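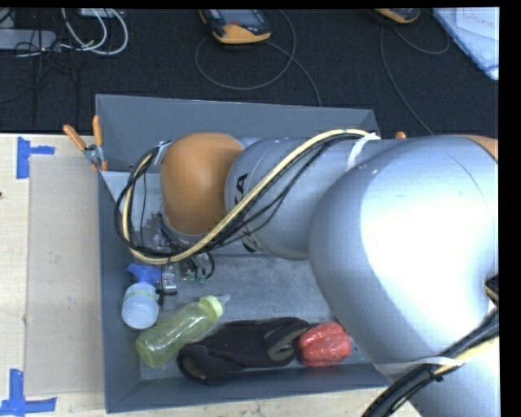

A silver and orange robot arm reaches over a grey bin on a wooden table.

Small towns should keep their repair counters

The last repair counter in Treltbridge closes in August. It has been at the back of the Ekpo hardware shop for 30 years, and for most of that time you could walk in with a dead kettle or a lamp that flickered and walk out with a ticket and a price. Ekpo says the space will go to garden furniture. It is a private business and can do as it likes with its own floor. I still think the town is making a mistake by letting it go without a word.

The usual argument is that repair doesn't pay. A new kettle costs little more than an hour of a skilled person's time, so people buy the kettle. I have done it myself. But the price on the shelf leaves out what happens to the old one. The council collects it, stores it and pays to have it taken away, and that bill comes back to us in the spring along with everything else.

Treltbridge spent money last year on a new drop-off point for small electrical goods. I went on a Monday morning and the cages were full. There were toasters, fans, two vacuum cleaners of the same model and a radio much like the one in my kitchen. I can't say how many of them could have been mended. The people dropping them off couldn't say either, and there was no one on site to ask. A repair counter answers that question before the thing is thrown away.

Melovano, which is a smaller town than ours, took a different line. When its own counter was about to shut, the council gave it a room beside the library at a low rent and asked for one thing in return, a public record of what came in and what went out working. In its first year the counter mended 205 items. That won't change the world, but it is 205 things that people didn't have to replace, and the rent came to less than the council had been paying to haul scrap.

The manufacturers have a part in this too. My Clino heater has a fuse that costs pennies, sealed behind a panel that can't be opened without breaking it. I would like to see that sort of design taxed. Until it is, a person with the right tools and some patience is the best defence we have, and people like that need somewhere to work.

It would also be a place to learn. I was 10 when I first watched someone rewire a plug at that counter, and I have done my own ever since. Videos are useful, but they can't look at the plug in your hand and tell you that you have left too much bare wire.

The council has an empty unit behind the bus station. It should offer it at Melovano's terms, for 2 years, and publish the figures at the end. If hardly anyone uses it, close it. The garden furniture will be on sale at Ekpo either way.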